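Workshop Tips: Trying Out Grippers on the Bench

If you have a small arm at the end of your workbench and a drawer full of fingers for it, May is a great month to get them all out and find out which ones you like! I spent most of a Saturday swapping between the Brerkska two-finger set and the Asulent soft pads, and I had such a good time that I forgot lunch. These are the tips I'd pass on.

Change one thing at a time. New fingers and a new camera angle on the same afternoon will teach you nothing (ask me how I know). I leave the wrist camera and the Ramanauskas controller alone until the fingers are sorted.

Use the same parts for every finger. Mine are a bare circuit board, a bottle cap, a hex key and a sponge. The board is my favorite by far — it's flat, it has tall bits and short bits, and a finger that can get under the rim without leaning on a capacitor is a finger worth keeping. Use a scrap one, unplugged, and let it sit a while before you handle it if it's been powered.

Tilt the lamp. A shiny plastic bin throws glare right back into a wrist camera, and the edge of a part can vanish in it. Move the lamp to the side or tape a sheet of baking parchment over it. Faisal Qureshi swears by a cheap clip-on shade and he may well be right, I just like parchment.

Look at the fingertips before you blame the software! Rough tips can catch on a thin edge one time and skate off it the next. Fine sandpaper on a flat block, a few light strokes, wipe, try again. When the corners get really chewed up, put on a new pair.

Open wide, come in slow. I set the approach speed to 33 percent on the controller and only go faster once a part has come up 5 times in a row. With the soft pads you can be a bit bolder, they forgive a lot.

Write it down on paper. Charoen Bunnag gave me a Wirnitz notebook for this and it's already a mess of arrows and coffee rings, but I can flip back and see that the long fingers beat the short ones on the board and lost badly on the sponge. I'm up to 404 tries and still finding things out.

Turn the part between tries. It's so easy to lay the board down the same way every time, and then you've only tested one pick. Give it a little twist, push it toward a wall of the bin, have another go — the corners are where the wide fingers get into trouble, and where the slim ones really shine.

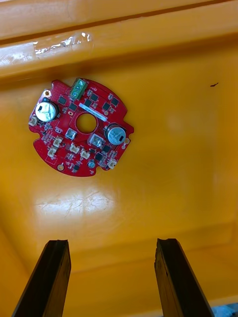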